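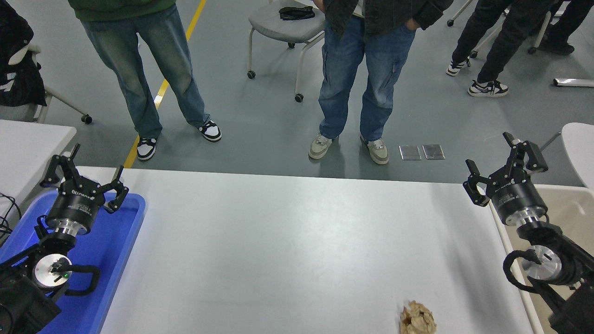

Do Loan Players Get More Minutes?

Our question was simple: when a young soccer player goes out on loan, does he play more than he would have at home? I've followed Girnville since I was little, so I was thrilled to get this topic approved.

I went through match sheets for 12 players loaned out by Girnville and Fotarton, then compared each loan season with the one before it. Typing it all in took most of November.

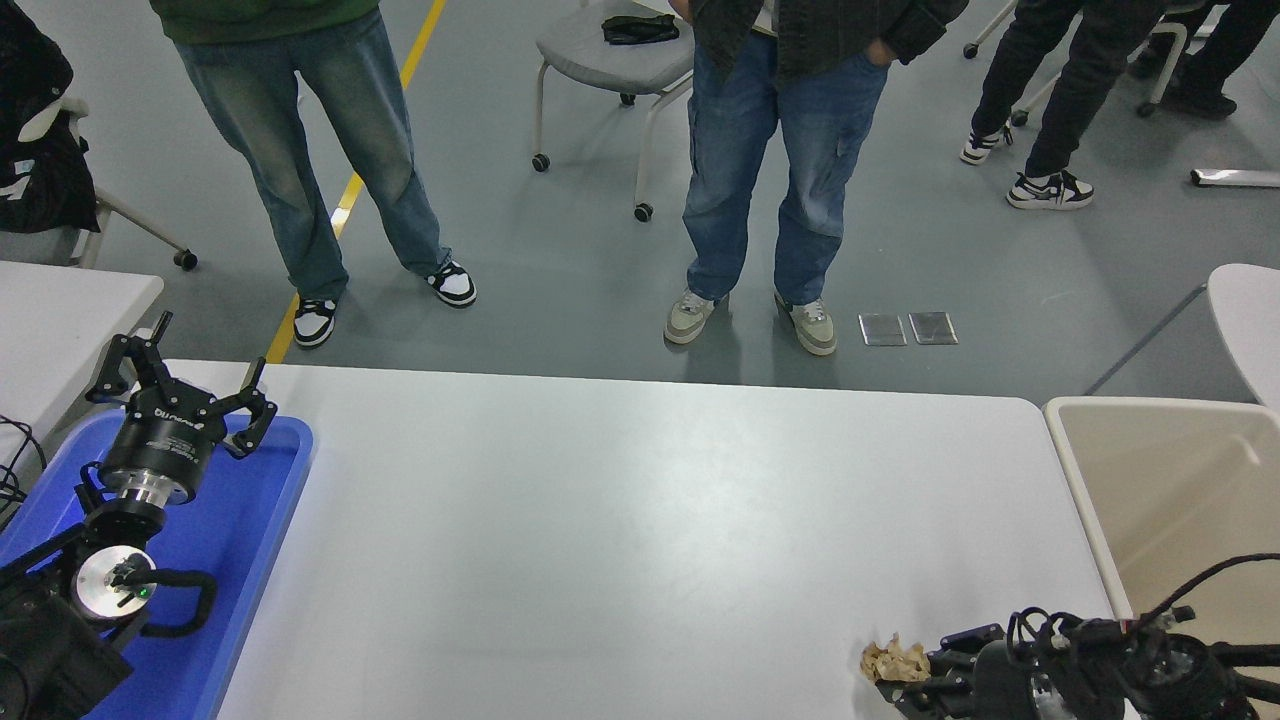 By Adelmo Cirillo
Sports Data Project, final report

The biggest jump was Bassi. He had 323 league minutes in his last season at Girnville, nearly all off the bench, and 1143 on loan - what a leap! He started at left back and finished the year on the wing.

Wodach went the other way. He dropped to 265 minutes after the loan club changed coaches, and I had to check that number twice. He was fit the whole time, so injury doesn't explain it.

Most of the others gained minutes, but the defenders gained more than the forwards. My guess is that clubs borrow forwards as backups. I'd love to test that with second-division loans too.

One weak spot: I left out cup games, as the older sheets don't list substitution times. Next time I would start with those and ask the clubs early.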